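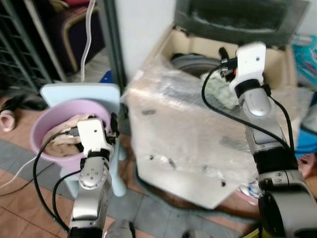 **tidewrack:** So the council votes on the Skargate ferry subsidy again and we're all meant to believe the number this time? It was 125 jobs in April. I'd like to see who did the adding.

**mossback_2:** The jobs number came from Otell's own report, and the council paid for the report. Draw your own conclusions.

**harborlight:** You two would complain if they paved the road with gold. Without the subsidy there's no winter boat. My mother lives out there. What's your plan for January?

**tidewrack:** My plan is that they publish the contract before they vote on it. I've asked twice. I got a form letter.

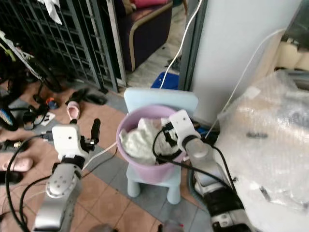
And the petition had 334 names on it, in a town of 2,000. That's not a fringe. The council read it into the minutes and moved on to parking.

**harborlight:** I signed that petition! It asked for the contract to be made public. It did not ask them to kill the boat. Stop counting me on your side.

**tidewrack:** Fair, I worded that badly. I still say a no vote is the only thing that gets their attention.

**quillpig:** A no vote gets you no boat and the same council. Run somebody against them if you're that mad.

**mossback_2:** Run who? Two seats are up and both incumbents are unopposed. Filing closes before the vote – funny how that works.

**quillpig:** The filing date is set by the charter. It's been the same for years.

**mossback_2:** The vote date isn't. They picked that one themselves.

**harborlight:** Okay, that part does bother me. Does anyone know if they take public comment before the vote or after?

**tidewrack:** Agenda says before, three minutes each, sign up at the clerk's window. I'll believe it when I'm standing at the microphone.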